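Features > Workshop and Lab > On Test

March
By the On Test desk

A kitchen on a table: living with the Gidden household task kit

Anyone who has tried to get a robot arm to do housework knows that the arm is the easy part to buy. The awkward part is everything else: the things to be picked up, the furniture they live in, the rules for putting them back, and some way of knowing whether Tuesday's result can be compared with the one before it. Most labs solve this with a trip to a homeware shop and a roll of tape. Goltitz would like them to solve it with a purchase order.

The Gidden kit is the company's packaged answer. It consists of a written task set, a layout guide, a logging program and a service contract under which the supplier comes to your site, sets up the first layout and checks it. The buyer provides the arm and the table. The kitchen goods are ordinary shop items, chosen from a list that specifies size, weight and finish but leaves the make open. We ran the kit at the Sowerby test room on a Franka Emika arm bolted at the near end of a brown tabletop.
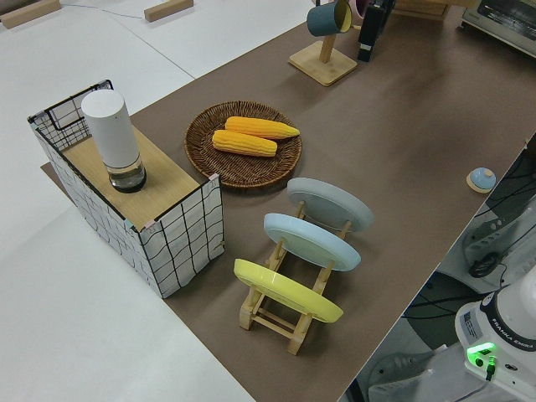

Reading time: 5 minutes

The first thing to say about the layout is that it is fuller than the usual research bench. Many published table-top set-ups have three blocks and a bowl. Gidden's second kitchen layout puts a woven tray with two corn cobs within a short reach of a wooden dish rack holding upright plates, with a mug tree behind and a toaster oven at the far end. An arm that reaches for one item has to avoid the others, and a planner that treats the table as an empty plane will find this out early.

The supplied guide gives positions as distances from two table edges. It is clear enough, though it assumes a square-cornered table and says nothing about what to do with a rounded one. Each object has a tolerance, and the tolerances are sensible. The mug tree's is tight, as a small turn of the post moves every mug on it. The corn may lie at any angle provided both cobs are on the tray.

Tasks come in two grades. Grade one tasks involve a single object and one place to put it: a cob from tray to table, a mug off its peg. Grade two tasks chain several of these together and add furniture that moves. There are 543 written task cards across both grades, of which we attempted a fair spread and completed rather fewer. The wording is plain and mostly free of doubt. A handful of cards use "beside" where "to the left of" is meant, and the scoring sheet then accepts only the left. Goltitz says this will be corrected in the next issue.

Plates are the weak point of grade one. The rack calls for a vertical approach with the fingers either side of a thin rim, and there is little room between one plate and the next. Our arm's standard fingers managed the end plate with care. For the middle plate we had to slow the approach a good deal, and the time limit on the card does not allow for that. We would like to see the limit raised or dropped. A failed grasp and a slow grasp are different results and should be recorded as such.

Mugs fared better. The pegs give a predictable position, and a mug hung by its handle can be lifted with a short upward and outward movement. Hanging it back is much harder, and the cards rightly put that in grade two.

Grade two is where the money goes. The drawer cabinet is the centre of it, and it is a good piece of test equipment precisely for being a dull piece of furniture. There is nothing fitted to it to help a robot. Cards ask for the drawer to be opened by a set amount, left ajar, closed from ajar, or opened and then loaded with an object from the basket. Each is scored separately, so a partial success still leaves a usable record. 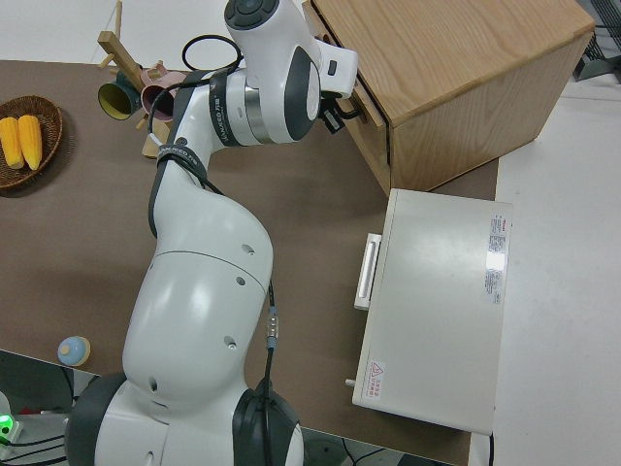 The gripper at the front edge of the cabinet, with the drawer slightly open.

Working at the cabinet calls for a long reach over the table, and this exposes a point the layout guide passes over. With the elbow carried low, the arm hides a large part of the table from any camera mounted on the base side. The mug tree is the usual victim. We moved one viewpoint and the trouble eased, but a buyer who fixes cameras before reading the grade two cards will probably be moving brackets afterwards. Cable routing deserves the same warning. Leave a generous loop at the wrist, and run the full reach of the cabinet tasks by hand before letting any program near them.

The logging program, Belter, is supplied under licence and can also be bought alone. It records joint positions, gripper state and up to four video streams against one clock, and tags each attempt with its card number. Over the test it stored 2338 attempts without losing one, including those cut short by the stop button. Search is quick. Export is less so: Belter writes its own file format first and converts it afterwards, and the conversion cannot be paused. On a large set this means leaving the machine alone for an evening. The labels are held in a plain text file beside each recording, which makes repairs easy when an operator has picked the wrong card.

The resetting procedure is the part of the kit we would keep if we had to give back the rest. After each attempt the screen shows the start view as a faint overlay on the live one, and the operator moves objects until the two agree. It takes a little practice and then very little time. Drift between sessions, a constant nuisance in our earlier work, fell to a level we could no longer measure with a steel rule.

Support was good. The set-up visit took one working day – half of it spent on the table, half on the cameras – and questions sent later were answered by people who had plainly used the cards themselves. The manual is less even. The chapter on calibration is excellent, while the one on adding your own objects ends just where the difficult part begins, with no word on how tolerances should be chosen.

The task set and guide cost £765 for a single site. Belter is charged by the year per workstation, and the set-up visit is quoted according to distance. Teaching departments may find the cards alone good value, as they can be used with any small arm that has the reach. Groups that already have their own recording software should ask for a trial of the export function before paying for a second one.

Our Sowerby layout stays in place for now. We intend to repeat the plate cards with narrower fingers and will print the figures alongside the revised time limits, if Goltitz issues them.

Contact the desk | Copyright the publisher, all rights reserved | Back to top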